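Skastside Flower Studio

Skastside is a floral design studio and teaching workshop in the town of Plalavport. It was founded by Shagufta Pirzada, a former bookkeeper, and is known for its seasonal bouquets, its evening classes and a long-running disagreement over carnations.
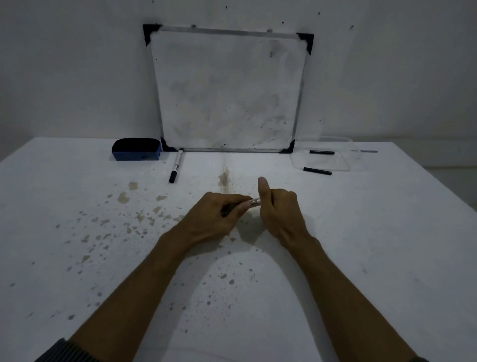
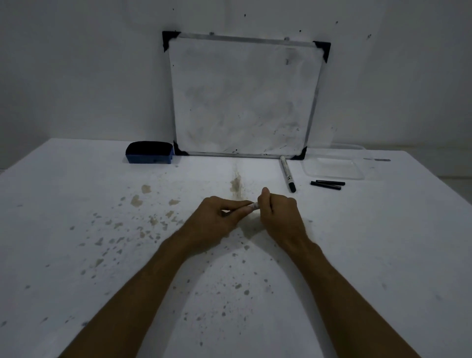

A small whiteboard on a white table, both views.

History

Pirzada began by selling bunches of sweet peas from her porch, at a price that did not cover the string. The studio proper opened three years later in a former shoe repair shop, and for its first spring it smelled more of polish than of peonies. Noreen Malik joined as head designer the following April and introduced the hand-tied spiral bouquet, which remains the house style.

Products

The studio's standard range consists of 11 arrangements, named after streets in Plalavport. The largest, the Memon, uses 69 stems and has to be carried sideways through most front doors. The smallest is a bud vase holding a single ranunculus, described in the price list as "restrained." Vases come from Jasico, a local pottery whose glazes are listed as gray, other gray and green.

Classes

Evening classes start at 7 p.m. and are limited to 13 students. Beginners learn conditioning, stripping and wiring, in that order – wiring being the point at which enrollment tends to thin out. A separate wreath course runs in December and is usually full by October.

Carnations

Malik regards the carnation as an underrated flower with excellent vase life. Pirzada regards it as something found at gas stations. Under a compromise reached in the studio's second year, carnations may be used in funeral work, in buttonholes and on Malik's birthday. Customers who ask for them at other times are referred to Malik, who keeps a bucket in the back.

See also: Floral foam; Ikebana; Boutonniere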